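4.2 What people told us about steaming at home

I went into this part of the study expecting recipes, and what I mostly got was talk about equipment. Of the 226 people who filled in our kitchen diary, 159 wrote more about the things they cook with than about the food itself! Moataz Kettani, who read every diary alongside me, started calling these the "cupboard entries," and the name stuck. A lot of them are about trays, lids and racks, and which of those get used week after week.
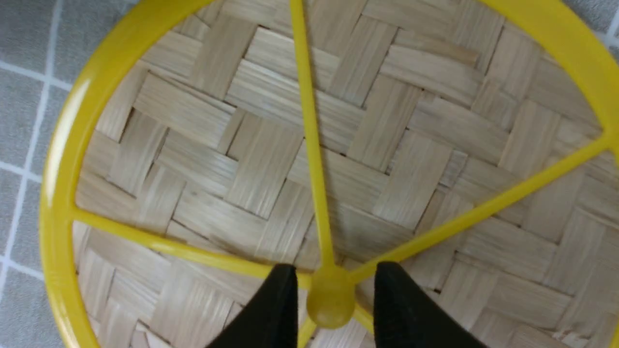
Figure 3a. Yellow plastic wheel-shaped frame on a woven bamboo tray.

We coded each cupboard entry twice, with 5 weeks between the two passes (I wanted time to forget my first answers). Most of our disagreements were over borrowed items. Is a pot that has lived at your sister's house since June still yours? Moataz said yes, I said no, and we ended up giving it a code of its own, which you'll find in the appendix.

The other big theme was making do. People told us over and over that they don't own a "proper" setup, and then described one that works perfectly well, like a basket dropped into whatever pot it fits.
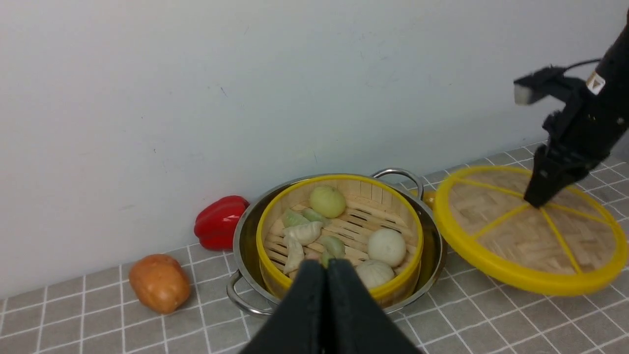
Figure 3b. Bamboo steamer basket in a stainless steel pot, with buns and dumplings.

Our older diarists were much more relaxed about this than the younger ones, who tended to apologize for it (one did so on three separate pages).
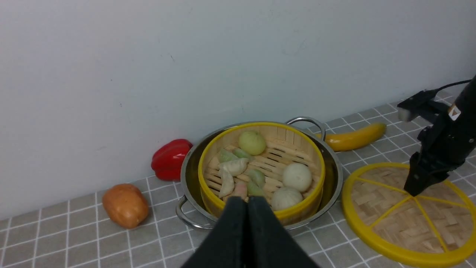

I should say something about timing too, because it surprised me. Hardly anyone used a clock. They went by smell, by the sound of the lid, or by how long a phone call with their mother usually runs. Oona Peltonen found the same habit in her bread interviews, and I borrowed her "body timing" code for the next section.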